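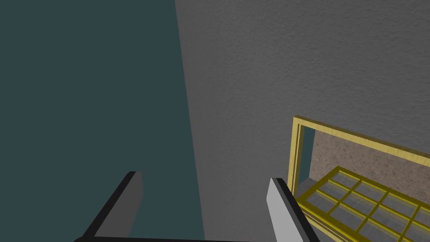
Painting kitchen units -- did anyone regret going dark?

Posted by marrowfat, 29 June 2023

We've got eight doors and a run of drawer fronts to do, all solid wood with the original varnish still on. I want a dark blue-green. My other half wants off-white, same as the walls. The kitchen faces north and gets decent light until about lunchtime, then it goes flat.

Two questions. Did anyone go dark in a north-facing room and wish they hadn't? And is it worth paying for a proper cabinet paint, or will ordinary satin hold up? The shop in Vidham has one called Flutance that costs nearly double what I'd pay for trade satin. The man behind the counter swears by it, but he would.

tin_bath

Went dark green four years ago in a north-facing galley. No regrets about the colour. Grease marks and flour show up more than I expected, and I wipe the doors round the cooker most days. On off-white you see the tea drips, so you're wiping either way.

I'd leave the wall units light if you have any.

Pelham Rd

Disagree with the last bit. Two-tone kitchens already look dated to me. Do the lot in one colour or leave it alone.

On the paint, the money matters much less than the prep. Wash with sugar soap, rinse, let it dry properly, sand, wipe down, prime, sand again lightly, then two thin coats. If you skip the sanding on old varnish it will peel off round the handles in six months whatever was in the tin.

marrowfat

There are only two wall units and they're either side of the window, so I think I'd do them all the same. What grit are people using?

Pelham Rd

120 to key the varnish, 240 between coats. Don't go finer than that before the primer.

grout_and_about

I used Flutance on ours in January. It's good paint but slow. The tin says recoat after 8 hours and in a cold house it was more like a full day. It levels out well with a foam roller, hardly any texture. I wouldn't say it's twice as good as satin.

What I did wrong was putting the doors back on too early. It felt dry, so I rehung them, and two of them stuck to the frame overnight and pulled a strip off when I opened them. Had to sand and redo both edges. Leave them a week if you can stand it.

tin_bath

A week with no doors on isn't too bad. We found out who in the house owned all the mugs.

Oakum

I'll be the awkward one. If they're solid wood with decent varnish, why paint them at all? You can't easily go back. I stripped a dresser that somebody had painted and it took me most of a summer. Clean them up with wire wool and a bit of wax and change the handles. It would cost you under a tenner plus the handles.

marrowfat

They're orange, Oakum. Very orange. I did try wax on the inside of one door and it came up as shiny orange.

Oakum

Fair enough. Some of that old varnish does go that way. I'd still strip one before deciding, as the wood underneath may be a lot paler than you think.

Pelham Rd

Stripping eight doors with a moulded edge is a miserable job. I did it once and wouldn't again. If she/he wants paint, paint.

quarterturn

Matt or satin? That's the bit that made the biggest difference in ours. Ours is a dark teal in a dead flat finish and it looks lovely, but every fingerprint from buttery hands stays there. You can wipe it, and after a year of wiping there are slightly polished patches by the handles. Next time I'd get the same colour in eggshell and put up with a little shine.

Also get a sample pot and paint a big bit of card, not a square on the door. Stand it up against the units and look at it in the morning, and then again at night with the lights on. Ours reads nearly black after dark.

grout_and_about

Seconding the card. Dark colours are the worst for looking different once it's up. We tried three, including one called Lagos from the Cledari range, which looked blue in the shop and was plainly green at home. Nice enough, but it wasn't what I'd gone in for.

I think the bulbs are half of it. Ours were very yellow. We changed them to a more neutral white and the blue came back a bit.

marrowfat

That's useful, I hadn't thought about the bulbs. We've got spots over the worktop and they are quite warm.

Lagos is one of the two I was looking at, annoyingly.

grout_and_about

Then definitely get the sample. It might be what you want. I was after something bluer.

Pelham Rd

Eggshell in a kitchen, no. Satin. I've never had eggshell last round a bin cupboard.

quarterturn

Depends on the make, surely. My sister-in-law's is eggshell and has had two children and a dog at it for longer than ours has been up.

Pelham Rd

It does depend a bit on the make. I'd still use satin.

hallway_moth

Bit of a side question, but how much paint did people get through? I've got a similar number of doors to do and can't decide between one big tin and two small ones.

tin_bath

Ours took most of a 2.5 litre tin for two coats, fronts and backs, with enough left for touching up. If you buy two small ones, mix them together in a bucket before you start. Ours was a mixed colour and the second tin for the end panels was very slightly off. I can see it. Visitors can't.

Oakum

Number the doors on the back before you take them off, under the hinge plate where the paint won't go. And put the hinges from each one in its own bag. Old hinges wear to their own door and you'll be at it with a screwdriver all afternoon if you mix them.

marrowfat

Thanks all. Got sample pots of Lagos and one darker one this morning, and some A3 card. The other half has agreed to look at them so long as there's an off-white card next to them. Primer question to follow -- the tin I've got in the shed is water-based and I don't know how old it is.

Pelham Rd

If it's been frozen in there, bin it. Lumps in it when you stir are the giveaway. For old orange varnish I'd buy a shellac-based one anyway, as it stops the stain coming through. It stinks, so open the windows.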